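Toaster oven

A toaster oven is a small electric oven designed to stand on a worktop or table. It is used for toasting bread, reheating cooked dishes and baking or grilling modest quantities of food, and is common in households where a full-sized cooker is absent or seldom needed. In British usage the term overlaps with "mini oven", although the latter is often reserved for larger models.

Construction

The usual form is a metal box with a hinged glass door at the front and controls to one side. Heating elements are fitted above and below the cooking space, and a removable wire rack divides it. Power ratings vary with size, and the larger domestic models may draw up to 2000 watts. Temperature is governed by a thermostat, while a mechanical timer, commonly limited to 30 minutes, switches off the elements at the end of the set period.

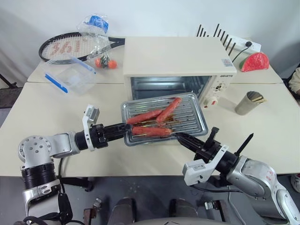 Sausages are among the foods most often cooked in such ovens, as they need little preparation and no added fat. They are placed apart on a metal tray so that heat reaches all sides. A tray with a ribbed, slotted bottom and a raised rim, holding three sausages with space between them, is a typical arrangement; dark grease collects on the ridges and should be cleaned off before it hardens. Thick pork sausages generally require 25 minutes at a moderate setting and are turned once – frozen ones take longer and are best thawed first.

Accessories and care

Most ovens are supplied with a wire rack, a tray and a detachable handle for lifting either of them. A crumb tray beneath the lower elements is found on many models, among them the Mokuson and the compact Fledell, and is emptied once the oven has cooled. The glass door is wiped with a damp cloth and mild detergent. Abrasive pads are unsuitable for coated trays.

See also: Grill; Hot plate; Roasting tin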